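Melis: a word list of sweets, snacks and small treats from Prurimby and Coltby

README

Welcome, and thank you for taking the trouble to open the README before the data. Melis is a list of the words people in and between Prurimby and Coltby use for the small things they eat outside proper meals: boiled sweets, biscuits, the crust end of a loaf with butter on it, the bag of something you buy for the train, the broken bits at the bottom of the tin. It began as a page at the back of a notebook, and the notebook got full. What you have now is a plain table you can open in any spreadsheet, along with a few notes files and this rather talkative document.

The current release holds 608 entries. Each one is a word or short phrase as somebody said it or wrote it down, with its meaning, where it was heard, and whatever else I was able to find out. Plenty of entries have gaps, and I have left the gaps showing.

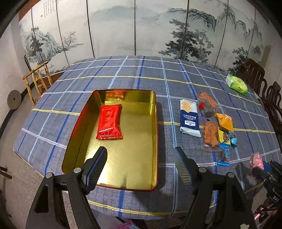 Melis Notes, Issue 13

What is in the folder

entries.csv is the main table, one row to a word.
places.csv gives the short codes for places and what area each one covers.
senses.txt has the longer notes, for words whose meaning wouldn't fit politely into a cell.
changes.txt says what was altered between releases, newest first.

The files are all saved as UTF-8. If you open the main table and see odd characters where the apostrophes ought to be, your spreadsheet has guessed wrongly, and you will need to import the file and choose the encoding by hand. Please don't save over your only copy until you have done this. I did that once, just before a release, and spent a long December evening putting the apostrophes back.

The columns

word -- the headword, in the spelling used by the person who gave it. Where two people spelt it differently I have made two rows and linked them.
variant_of -- the link just mentioned. Empty for most rows.
meaning -- a short gloss in ordinary English.
kind -- one of: sweet, baked, savoury, fruit, scrap, drink, other. "Scrap" is for leftovers and broken pieces, which turned out to need a category to themselves.
place -- a code from places.csv.
when_used -- the period the speaker remembers, such as "childhood" or "still". I gave up asking for years quite early on.
source -- spoken, letter, shop list or printed.
sure -- yes, fairly or no. It says how confident I am in the gloss, and has no bearing on whether the word is real.
remarks -- anything left over.

A word on "kind", as it gets the most letters. A good many things people call a snack could sit in two places. A cheese biscuit is baked and it is savoury. My rule is that the texture decides, so a cheese biscuit goes under baked, and a reader in Coltby has told me very firmly that this is wrong. She may be right! If the distinction matters to your work, do please make your own column from the glosses and leave mine alone.

How the words were gathered

Most came from conversation. I would sit down with people over a cup of tea, usually at their own table or in the back room of the library at Prurimby, and ask what they had been given as a treat when they were small, what it was called, and whether the grown-ups called it something else. That last part of the question is worth its weight in toffee. Children's words and adults' words for the same sweet are often quite different, and both are in the list wherever I could get them. I talked to 38 people in this way, some of them more than once.

The second source was a bundle of old shop lists from Fledumwood, which lies between the two towns and has always sold things to both. These are stock lists and order sheets written out by hand, and they yielded 400 words and phrases before I weeded out the duplicates and the maker's names. Shopkeepers abbreviate terribly. Where I couldn't tell what an abbreviation stood for, it stayed out.

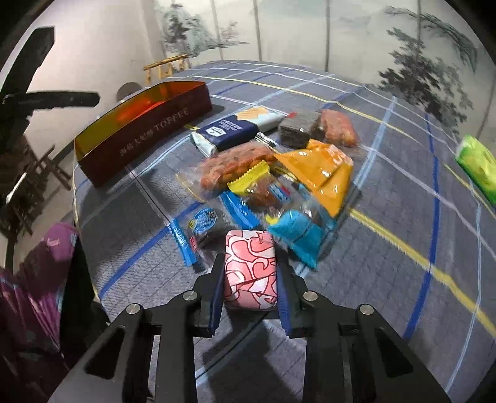 Letters made up the rest. People were generous with these, and several wrote again weeks afterwards with a word that had come back to them while they were doing something else entirely. If you ever collect this sort of thing yourself, leave a stamped envelope behind when you go.

What the list is good for

It should suit anyone interested in dialect, in food history, or in how names for things travel along a bus route. A teacher at Coltby has used it for a lesson on compound words, and it did nicely. You could also make quite a decent map from the place codes, though do read the next section first.

What it is not good for

Please don't use it to say how common a word is. I talked to the people I could reach, and they were mostly older and mostly had an afternoon to spare. A word that appears once may be in every kitchen in Coltby, and a word given by several people may have come from one large family.

Nor is it even between the towns. Prurimby has far more rows than Coltby, for the simple reason that I live there. Newer words are thin, and so are the words used in households where English is one language among others. I know the second of these is a real hole, and I would be very glad of help with it.

There is nothing here about ingredients or allergies. A word that meant one thing to somebody's grandmother may mean something quite different on a packet today, so don't plan anyone's tea from it.

Privacy

Speakers aren't named anywhere in the files. I also removed remarks that would have pointed to a particular person or shop, even where they were funny, and some of them were very funny. If you recognise your own words and would like them out, write to me and the row will go in the next release.

Using and sharing

You may copy the list, change it, print it and use it in your own work, paid or otherwise. I ask that you mention Melis and say which release you had, as the glosses do get corrected.

Corrections are welcome in any form, and so are new words. It helps if you tell me the word, what it means to you, and where you were living when you learnt it. Spelling doesn't matter in the least.

Known problems

A few rows marked "variant_of" point at headwords that have since been respelt.
The place code for the farms north of Fledumwood covers too wide an area and will be split.
"Kind" is empty for the words that came in after the last sorting.

Last revised Sunday, February 4, 2024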